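Neuer alter Prozessor

2022-02-12

Der Rechner im Arbeitszimmer lief seit September nicht mehr richtig. Beim Exportieren von Videos ging er einfach aus, ohne Fehlermeldung, und beim Surfen drehte der Lüfter hoch wie ein Föhn. Ich habe zuerst das Netzteil verdächtigt und ein anderes eingebaut, das noch im Keller lag. Daran lag es nicht.

Velimir Angelovski hat mir dann einen gebrauchten Prozessor für denselben Sockel überlassen, eine Stufe schneller als meiner. 25 Euro wollte er dafür, neu hätte ich für etwas Vergleichbares 165 Euro gezahlt. Das Board bleibt, der Speicher bleibt, das Gehäuse auch.

Vor dem Umbau habe ich das BIOS aktualisiert, solange der alte Prozessor noch drin war. Das sollte man in dieser Reihenfolge machen, sonst startet der Rechner mit dem neuen womöglich gar nicht. Danach Stecker raus, Einschaltknopf ein paar Sekunden gedrückt halten, Seitenwand ab.

Der Kühler saß fest. Die Paste darunter war nach den Jahren hart geworden, also habe ich den Rechner noch einmal kurz laufen lassen, wieder ausgeschaltet und den Kühler mit leichtem Drehen abgenommen. Der Staub zwischen den Lamellen kam mit Pinsel und Staubsauger raus. Das hat länger gedauert als alles andere zusammen.

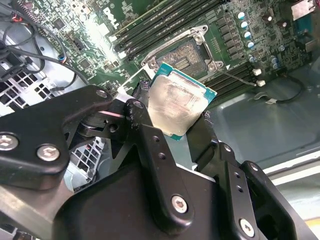 Wärmeleitpaste wird bei mir immer komplett entfernt, auch wenn sie noch brauchbar aussieht. Ich nehme Isopropanol und einen Kaffeefilter, weil der nicht fusselt. Auf dem silbernen Deckel bleibt leicht so ein trüber, verschmierter Film von der alten Paste stehen, da muss man ein zweites Mal drüber. Gewischt wird weit weg vom Board. Solange der Sockel offen ist und die Halterung hochsteht, soll da nichts hineintropfen und auch nichts hineinfallen, verbogene Pins bekommt man kaum wieder gerade.

Neue Paste drauf, ein Klecks in der Mitte, Kühler über Kreuz angezogen. Nach dem Einschalten blieb der Bildschirm erst schwarz, weil ich den Lüfterstecker vergessen hatte und beim Nachstecken an einen Speicherriegel gekommen war. Riegel neu eingesetzt, dann lief er.

Der Export von 21 Minuten Film ist inzwischen ohne Absturz durchgelaufen. Den alten Prozessor bekommt Stojan zum Basteln.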